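Grevon Bench Kit
Demonstration recording for single-arm assembly and repair work

Overview | What you get | Recording | Data format | Fixtures | Questions

The Grevon Bench Kit is everything you need around a robot arm to collect good examples of fiddly handwork: two cameras, the mounts, a trigger pedal, the recording software and a set of printed fixture parts. You bring the arm, the gripper and a patient person. We built it for our own bench first, and we still use it there most days, so a lot of what follows comes from our own mistakes.

If you have ever tried to teach a policy to put a plug in a socket, you will know the trouble starts well before training. One episode was recorded with the clock on the wrist camera running behind the arm. Another has the operator's sleeve over the only useful view. A third is perfect, except that the part had been moved and nothing was written down. The kit is there to make that sort of thing hard to do by accident, and we are really pleased with how well it does it.

What you get

Bench camera, fixed, with clamp and a one-metre arm
Wrist camera with short cable and a strain relief clip
Foot pedal with two switches (start/stop and discard)
Plimholm recorder software, with updates
Fixture starter pack: base plate, posts, brackets and low clips
Printed setup card, plus the drawing files for every fixture part

The arm, gripper and computer are not included. Any arm that can report its joint positions over a network will do, and there is a short list of the ones we have tried ourselves on the support page.

Two views, one clock

Each episode is stored with both camera streams and the arm's own readings on the same clock. The bench camera tells you where everything is. The wrist camera tells you what is happening at the fingertips, where the bench view is usually blocked by the gripper itself. For insertion tasks we would not want to be without either one. Our early sets had the bench view only, and the policies trained on them would get lovely and close, then hover.

Set exposure by hand, please! Automatic exposure changes as the gripper crosses a bright surface, and the model ends up learning something about your windows. Plimholm will lock both cameras at the start of a session and will complain loudly if either one drifts.

Recording a session

Press the left switch to start, do the task, press it again to stop. The right switch throws the last episode away. That sounds too simple to mention, but keeping hands on the controls and off the keyboard is what makes a long session bearable. The recorder asks for an outcome after each stop: done, failed or unsure. Use "unsure" freely. Those episodes go into their own folder and can be looked at later by someone who hasn't been staring at the same socket all afternoon.

Keep the failures too. A slipped grasp followed by a second try is some of the most useful material you can record, and the software lets you mark the moment of recovery with a double tap on the left switch. Devendra Chaturvedi, who wrote most of the recorder, added this after watching operators discard exactly the episodes he wanted.

Before each episode the screen can show a faint overlay of a chosen start position. You can match it, for a tidy test set, or deliberately move away from it, for variety. We do both, in separate sessions, and label them as such. Mixing the two without a label is a headache when you come to compare results.

What the files look like

One folder per episode. Video sits beside a plain table of joint positions, gripper opening and pedal events, plus a small text file with the task name, the operator's initials, the outcome and any notes. You can open all of it without our software, and we mean to keep it that way. A converter called Guder is included for turning folders into training sets. It checks every episode for dropped pictures and gaps in the arm readings before it writes anything, and it gives you a list of what it refused and why.

The disk on your recording computer should be able to hold 1,000 episodes before you need to move anything. For short tasks that is easily managed. For long ones, have a second drive ready and switch between sessions.

A desktop computer as a task

Old desktop towers make a brilliant training ground. There are latches, cables, plugs, narrow gaps and plenty of shiny metal to confuse a camera, all in one box. The views below are from our connector task, first the bench camera and then the wrist camera. 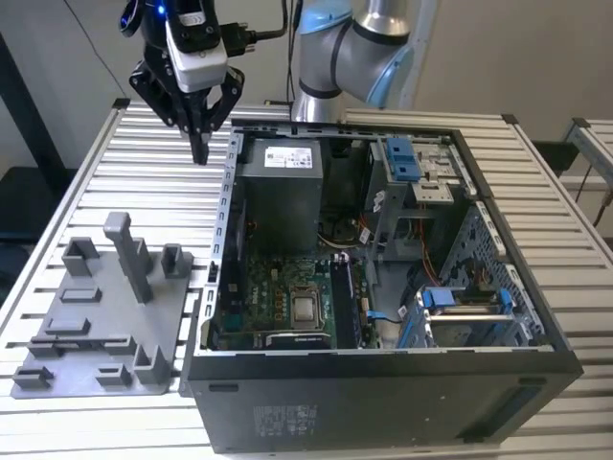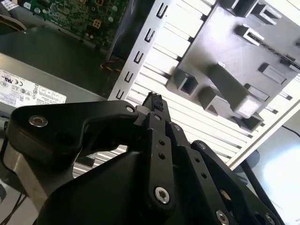

Our connector set currently stands at 95 kept episodes, most of them recorded in August, and it is still growing. We started with one operator and then added a second, whose approach angle was noticeably different. Having both styles in the set helped a good deal. If you can only spare one person, ask them to vary the approach on purpose, and put a line in the notes when they do.

Fixtures and the base plate

The starter pack parts are printed in grey, which keeps reflections down and gives the cameras a steady background. Posts and brackets bolt to the plate and can be moved in a few minutes. For anything you need to return to the same place, take a reference picture in Plimholm before you undo the bolts. The recorder keeps it with the session.

If you would like sturdier brackets, the Bednárik set fits the same hole pattern and takes heavier parts. It is sold separately.

Questions we get

Can I use my own cameras?
Yes, if they accept a fixed exposure setting. The timing check in Plimholm will tell you quickly whether they are good enough.

Does it work with two arms?
The current version records one. Two-arm recording is running on our own bench and we want it to be dull and dependable before it goes out.

Do I need a network connection?
Only for updates. Recording and conversion both run on the local machine.

Can I order fixture parts singly?
Yes. Send us the part name from the setup card, or print your own from the drawing files.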